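Setting a Place – Where Does Everything Go?

Ever been told "go set the table" and just sort of stood there? Me too. So, quick guide. Grab a towel or a place mat, a plate, a glass and a fork.

First the cloth. Fold it into a rectangle and lay it flat. Fold at the front or fold at the back, doesnt matter much. Just smooth out the lumps, or the glass will wobble.

Next, the plate. Most people put it in the middle. If your cloth is small, slide it over to the left a bit so the glass fits on too. Pattern facing up!
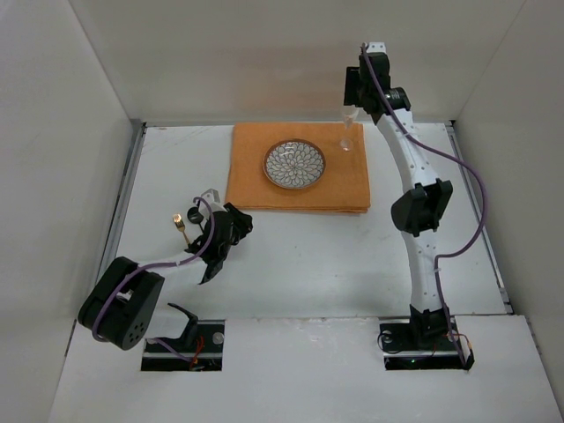 Flowery plate on the left of the orange towel, clear glass to the right. The gold fork is still up in the air.

Now the glass. It goes on the right, up near the top corner – not right by your elbow. Glasses with stems tip over easy. Hold the stem, set it down slow, let go.

Fork last. Left side of the plate, tines pointing away from you. Tines are the pointy bits. (Good word. Use it at dinner.)

Why is the fork on the left? Lots of people cut with the right hand, so the left hand holds the fork. Left-handed? Swap them at home if you like.

Try it: Set 2 places side by side. Do they match? Now mix everything up and get a freind to fix it before you count to 20.

Words to know
Place setting – the things one person needs to eat
Stem – the thin part under the bowl of a glass
Rim – the edge of a plate

Words by Dayana Lozano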